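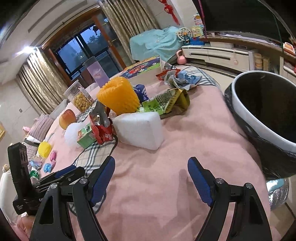 Radio Debates in a Local Election: Project Report
Siv Lindholm
Submitted 30/09/2023

1. Background

The two candidates for mayor of Haugen met once on air during the July campaign. The debate was hosted by Radio Tuvadia and lasted an hour. A second debate, proposed by the challenger on the same station, did not take place. My project asked whether people who heard the broadcast could say afterwards what the candidates disagreed on, and whether the argument over the second debate pushed the policy questions out of the local coverage.

2. Material

I used three sources. The first was the station's recording, which I typed out in full. The second was the coverage in the Fellia, the weekly paper, and on the Luto news site, from the day the debate was announced until polling day. This came to 276 items once reprints were taken out. The third was a paper questionnaire. I delivered 600 copies to households in the two wards nearest the harbour. I had planned to include the northern ward as well but ran out of time, and the results should be read with that in mind.

3. Method

Each news item was put under one main heading: policy, campaign conduct, personal background or other. Where an item covered more than one, I went by the headline and first paragraph. My supervisor coded 20 of the items separately and we differed on a few, mostly letters to the editor. Those were talked through and the coding rules changed slightly. Rule 4 in the appendix is the changed one.

The questionnaire asked people to name any subject on which the candidates had taken different positions. No list was given, so answers such as "the ferry" had to be matched to the transcript by hand.

4. Findings

Before the debate most items dealt with policy, chiefly the ferry timetable and the school merger. After the challenger's open letter calling for a second meeting, campaign conduct became the largest group and stayed so for 14 days. The Fellia printed the letter in full. Luto ran only extracts, and left out the paragraph on council rents.

Listeners named the ferry more often than anything else. Few mentioned rents, although the candidates spent longer on them than on the school. Several people wrote that the mayor had "refused to debate", including some who said they had heard the July broadcast.

5. Problems

The questionnaire went out after the vote, and people's answers may have been coloured by the result. Question 6 was badly worded and I have not used it.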